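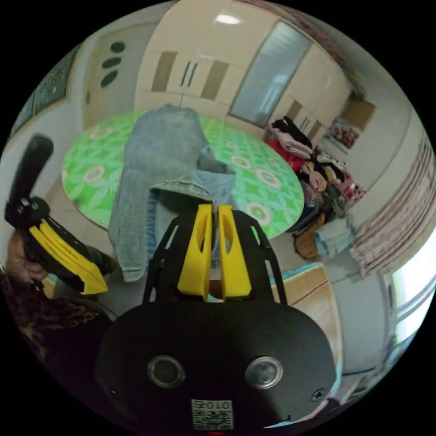
Week 5 — kerb space and who gets it. Start from the idea that a kerb is a fixed length and everyone wants the same bit: buses, couriers, parked cars, bikes. Think of a pair of jeans draped over a round table: the top is only so big, and whatever lies on it takes room from the next thing. Same with a loading zone.

Dumlao St case (see February reading). 730 metres of kerb, mostly all-day parking. Council moved two bays to loading only, double parking dropped on that block but went up round the corner. Why? Jocelyn Catacutan blames enforcement, Mwajuma Kioko says the bays were to short for the trucks. Read both, they dont agree.

Terms to know
turnover — vehicles per bay per day
dwell time — how long each one stays
spillover — see above, round the corner

For tutorial: bring a sketch of one block near you, mark the kerb uses. Due Wed 12 March, on paper please.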